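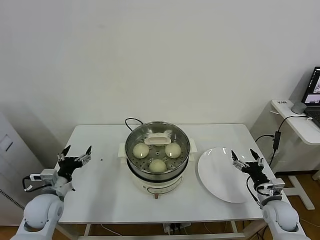

Two of the exporters we spoke with last year told us that a country report is useful to them only when it says clearly what can go wrong, and that most reports they receive do not say it. One of them added that she stops reading when she meets the word "challenges" for the third time. We agree with her, and we are looking for a person who can write in another way.

Country Risk Analyst, Central America and the Andean region

Tunura prepares credit and country risk reports for small and medium exporters, freight companies and the banks that finance them. Our reports are short. The client must be able to decide, after reading, whether to sell on open account, to ask for a letter of credit, or to wait.

Your work
You will follow the public finances, the banking sector and the political calendar of 9 countries. For each of them you will write one full report per year and a short update of up to 800 words when something important changes, such as a new budget, a lost majority in parliament or a change in customs rules. You will also answer questions from clients by phone. These questions are often very practical, for example how long a ministry takes to pay its suppliers. The payment data come from our Zatel database, which you will help to keep in order.

What we ask
A degree in economics, political science or a similar field. At least 2 years of work with country analysis, trade finance or credit insurance. You read Spanish without difficulty and write a plain, correct English; it does not need to be your first language. You can read a balance of payments table and explain it to someone who has never seen one. Knowledge of Portuguese is welcome, but we do not require it.

What we offer
A permanent contract after a trial period of 7 months, full time, with the possibility to work from home for a part of the week. Travel is limited to one or two visits per year in the region. You will report to the head of the Americas desk. The salary depends on experience, and we will tell you the range in the first conversation.

How to apply
Please send your CV and one page on a country of your choice, with your opinion on its ability to pay for imports in the coming year. Please do not send a published text. Applications are open until the end of June. Applicants we invite will have a short writing test and one interview, both by video.

Recent items
Junior Data Editor, Zatel payment database
Pacheco port fees: what changes for importers
Client survey: late payment in the construction sector
Ninex and Tunura extend their data agreement
Internship in trade finance, autumn intake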